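Spyros Andreadis wants me to know that he has nothing against supermarkets. He says it twice before the kettle has boiled. What he objects to is being told that a loyalty card saves him money, and for most of a year he has kept his receipts to find out.

"I wanted it to be true," he says. "I signed up. I downloaded the thing. I am not a crank."

Andreadis, who retired from the bus depot in Turkville, shops at Vrettos, the chain with the green vans. According to the Plenurell app on his phone, he had saved 1103 by October. By his own sums, done in pencil, the figure is 65. The gap comes down to what counts as a saving. The app compares the card price with the full price. He compares it with what the same tin cost the month before the card came in.

I put it to him that prices have gone up everywhere, card or no card. He nods at this, slowly.

"Some of it, yes. Not all. Coffee went up on the Sunday and came down for members the same afternoon. Is that a discount? You tell me."
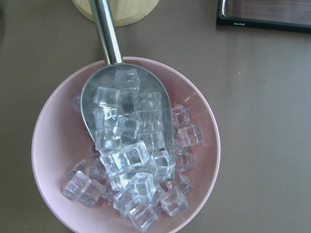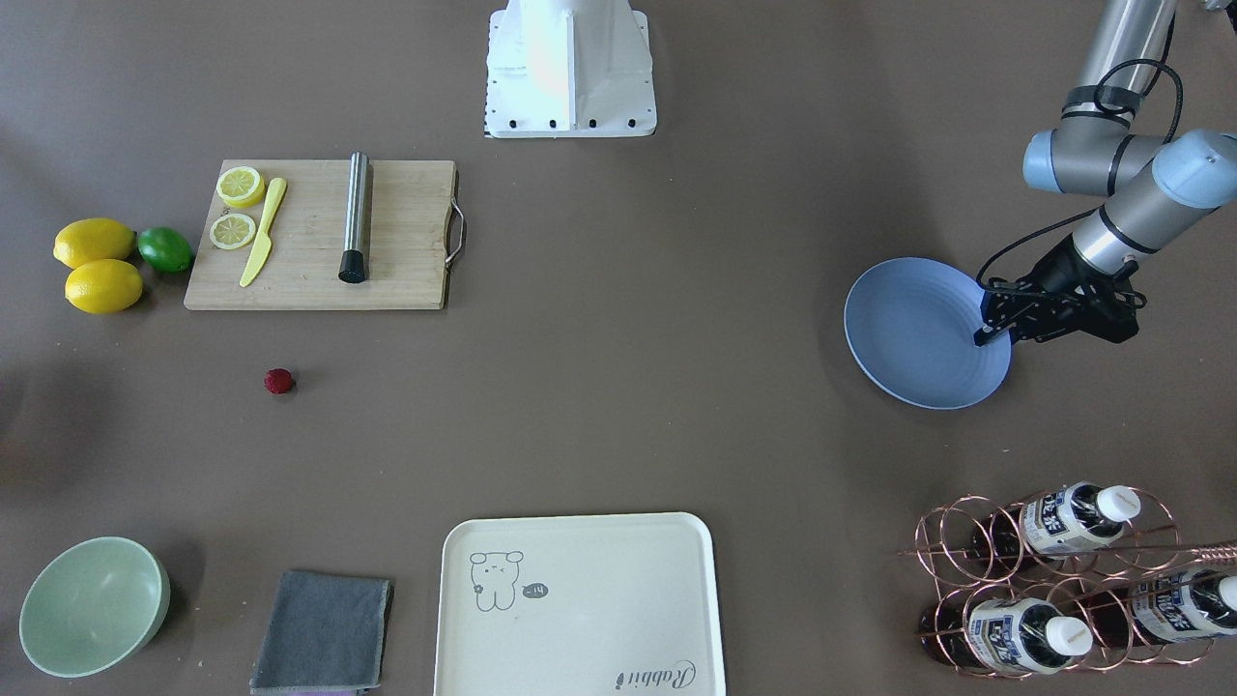 I am not sure his pencil proves as much as he thinks. He left out fruit, which he buys at the market, and a fortnight when he was ill. When I ask about the missing weeks he waves a hand.

His neighbour Boonsong Srithong, who has come in to borrow a ladder, thinks the whole business is a waste of good evenings. "He gets the points, he spends the points," says Srithong. "Last month I had free washing powder. Where is the crime?"

"You bought four boxes to get it," says Andreadis.

"I use washing powder."

Neither man could tell me what Plenurell does with the record of their shopping. I asked the firm and was sent a page about trust. Andreadis read it with his glasses pushed up on his forehead, then asked whether anybody had been paid to write it.

He still has the card. He used it that morning, for butter.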